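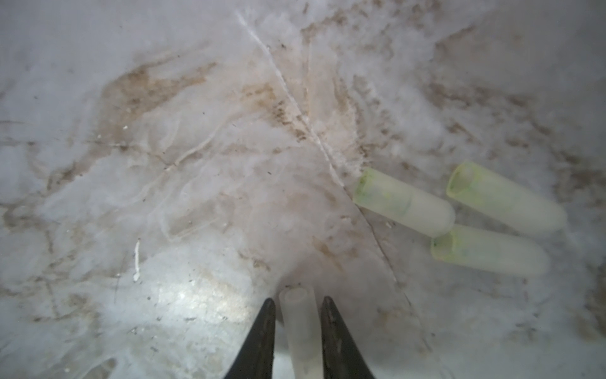
The Cold Drawer

At the Brilik seed and algae collection, the most valuable things in the building look like something you would scrape off a popsicle

Noémi Deák has a rule about the freezer at Brilik, and the rule is taped to the freezer. It says CLOSE IT. Underneath, in different ink, somebody has added PLEASE, and under that, in Deák's own handwriting, NO, JUST CLOSE IT.

She runs the cold room of a small collection that keeps pond algae alive, or at least keeps them from being dead, which in her line of work is a distinction worth paying the electric bill for. The collection holds 572 strains. Most came out of ditches. One came out of a birdbath in Cirkovov and has since been requested by more laboratories than the rest of its shelf combined, a fact that Deák reports with the flat pride of a parent whose least promising child has gone into dentistry.

Seen up close, the stock is not much to look at. A few little plastic tubes lie on a bed of frost, pale green and milky, with the color strongest at the open ends, like mint toothpaste caps left out in a snowstorm. Visitors expect steam and blue light. What they get is a white surface that could be the back wall of any freezer whose owner keeps meaning to defrost it.

"People lower their voices when they come in," Deák says. "Then they see the tubes and start talking about lunch."

The tubes themselves are the subject of a long and bitter peace. Dezső Dobos, who handles purchasing, buys them from Skestisier in bags of 1000 and considers the matter closed. Deák preferred the old ones from Sriwong, which had a thicker rim and, she maintains, a better attitude. The last bag of those ran out in May. She kept 29 back in a desk drawer, and Dobos knows about the drawer.

Frost is the other enemy. It creeps over labels, glues tubes to one another, and turns a ten-second errand into an archaeological dig. The Sunday shift scrapes it down with a plastic spatula that was bought for pancakes. A proper laboratory scraper exists. Dobos has the catalog page, folded open, and likes to read the price aloud.

Asked what would happen if the power failed for a weekend, Deák points to the generator, then to a second, smaller generator, then to a picnic cooler.

"That one's for the birdbath," she says.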